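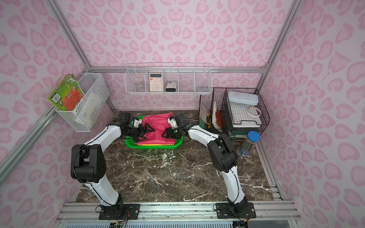
Entered by: Textile Conservation Workshop, Miltport
Notebook 16, August, morning session

Purpose of entry: to record the washfastness trials on the Sirnby curtain lining ahead of wet cleaning.

The lining is a plain-weave cotton, dyed red, received from the Sirnby house in fair condition. Two earlier repairs along the lower hem were made with a darker thread of unknown date. The accession record describes the dye as madder. The workshop does not accept this attribution at present, as the tone under daylight is too blue and no analysis is attached to the record.

Spot tests were carried out on the reverse of the hem allowance, the repair thread, and the header tape. Each location was tested with deionized water, then with the Prustance neutral detergent at working strength, then with the same detergent with citrate added. Blotter was held in place under a glass weight for 2 minutes.

Results. The red ground gave no transfer in water and a very faint pink in detergent. With citrate the transfer was plainly visible at two of the test locations. The repair thread bled in all three solutions, including water alone, and must be treated as unsafe. The header tape gave no transfer in any solution.

Citrate is therefore excluded from the treatment plan. The bath will be limited to water and detergent, with the repairs either removed beforehand or isolated. Removal is preferred by this workshop but requires written consent from the lender. A request has been drafted and is awaiting signature.

Conductivity of the supply was 112 microsiemens at the tap and 2 after the column. The column cartridge should be changed before the bath is run. The spare on the shelf is the old fitting and will not seat properly in the new housing; please do not force it.

Bath volume. The large tray holds 700 liters when filled to the mark. This is more than the object needs, and the Georgiou tray would serve if its drain valve were repaired. The valve was reported in the last notebook and remains open as an action.

Blotters from the tests are filed in the gray box under the lining's number, labeled by location and solution. The set marked "tape, detergent" was dropped face down on the bench and has been repeated. Discard the first set if it is still in the box.

Outstanding:
Lender consent for removal of repairs.
Cartridge, new fitting, to be ordered.
Valve on Georgiou tray.
Fiber sample from the selvage for dye analysis, if the lender agrees to sampling at the same time.

Drying arrangements to be entered separately once the bath date is known.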